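Re: [Drondumgate] kitchen task, where we stand before the April demo

Print this message | E-mail this message

Hi everyone, and thanks to Eduard for getting the conversation going again!

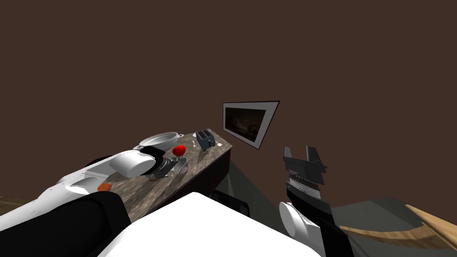

I've been meaning to write up my notes since the last club night, so forgive the length. Most of what I have is about the left arm and the bowl, but first let me go back to what Eduard asked.

Eduard Vávra wrote:
> I can get the Vavach controller to start on my laptop, but
> my runs stop after 60 seconds. Is that the limit we agreed
> on? Also, are we scoring the glass and the bowl separately?
> I'd hate to practice the wrong thing.

Yes, 60 seconds is what we agreed on, though it's only a line in the settings file and you're welcome to raise it while you practice (please put it back before you share your scores!). And yes, the glass and the bowl count separately. The casserole pot and the toaster stay where they are, and bumping either one costs you 3 points.

Now, my own news. I left 24 runs going over supper and the left gripper keeps coming down a little too close to the glass when it's going for the bowl. I think we're asking the wrist to turn too late. Camargo, our older planner, had the same trouble, and those of you who were here for that will remember how many evenings it ate. If someone younger and more patient than me would look at the approach angle, I'd be so grateful. Use seed 3796 if you want the same kitchen layout I have.

The right arm I've mostly left alone. New members, that's a lovely place to start, and I'm happy to sit with anyone who wants to learn the Jindex scripts. I'm usually in the room by 6:30 pm.

Warmly, and see you at the bench

2 replies | 0 shares

Contact the list owner | Copyright Drondumgate Robotics Club | Back to top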